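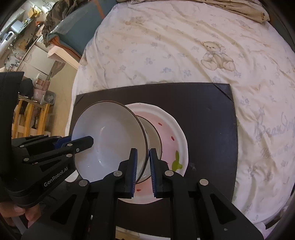 Glaze fit is the relation between how much a glaze shrinks on cooling and how much the body under it shrinks. Both are measured as a coefficient of thermal expansion, and the two figures are never quite the same. If the glaze shrinks more than the body, it ends up in tension and crazes. If it shrinks less, it ends up in compression, which a glaze tolerates well up to a point, after which it lifts off at edges and rims. The second fault is called shivering. Rims are where to look first, and a white bowl with a thin dark brown line at the lip is a convenient thing to inspect, as any break in the line shows up at arm's length. On an all-white rim the same defect has to be found with a fingernail.

Members who came to the Saturday session in May asked for the test procedure in writing. What follows is the version Hanna Górecki uses, with a few additions from Dagim Kassa, who fires the larger of the two kilns.

Crazing does not always appear when the kiln is opened. A glaze in mild tension may look sound for months and then craze on a shelf. In earthenware the usual cause is moisture. A porous body takes up water from washing up or from the air, swells very slightly, and stretches the glaze beyond what it can bear. Potters call this delayed crazing, and it is the reason a piece that passed inspection in spring may come back in autumn with a fine net of lines across the well.

The test is a repeated thermal shock. Use finished ware from the batch in question, or test bowls thrown to the same wall thickness and glazed inside and out as the real ware will be. Flat tiles glazed on one face give misleading results, as the tile can bend a little to relieve the stress. Heat the pieces in a domestic oven until they are evenly hot, remove them with dry gloves and put them straight into a deep bucket of cold water. Wear goggles and a long-sleeved shirt. Dry the pieces thoroughly before the next cycle; water trapped in an unglazed foot turns to steam and can break the pot in the oven.

Begin at a low setting and raise it with each cycle. Record the temperature at which the first line appears. A craze at the first cycle means the recipe needs altering. A craze only at the top setting means the fit is probably good enough for dry storage and decorative use, but we would still not sell the piece for the table. Rub ink or strong tea over the surface after each quench and wipe it off. Lines that cannot be seen in ordinary light will hold the colour.

Shivering needs a different test. Put the piece in the freezer overnight, then pour boiling water over it in the sink, turning it so the rim and the handle joints are covered. Run a gloved thumb along the edges. Any sharp flake, however small, fails the whole batch. Shards of glaze in food are a far more serious matter than crazing, and a batch that shivers goes in the skip.
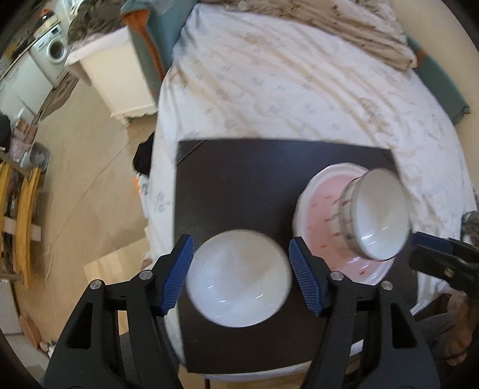
The usual cure for crazing is to add silica, which lowers the expansion of the glaze. Add it in small steps and line-blend across at least five tests. Too much will stiffen the melt and leave the surface dull or pitted, in which case a boron frit can be brought in to replace part of the feldspar. Feldspar carries sodium and potassium, and both push expansion up. Shivering is treated the other way, by taking silica out of the glaze or by changing to a body with less free silica in it.

Dagim has found that bodies matter more than most of us assume. The Michalski white and the Ganberg white look alike in the bag and fire to nearly the same colour, but the clear glaze on the workshop shelf crazes on the first and has so far held on the second. Anyone swapping clays should treat it as a new glaze and start the tests again.

Firing has an effect too. A biscuit firing that is too low leaves an earthenware body underdeveloped, and no amount of adjustment to the glaze will fully make up for it. Check with cones on every shelf. The Westonix controller reads from a single thermocouple near the top, and the bottom shelf runs cooler.

Thickness should be noted as well. A thick coat crazes sooner than a thin one of the same recipe. Pooled glaze in the bottom of a bowl is often the first area to go, while the wall above it stays clear.

Test notes go in the blue Tusard binder, one sheet per glaze and body pair. Please write the batch number of the clay, not just its name. Silica is in stock in the materials cupboard, and 300 grams is enough for a full set of line blends. Masks are to be worn when weighing it out, and the bench is to be wiped down wet afterwards, never brushed.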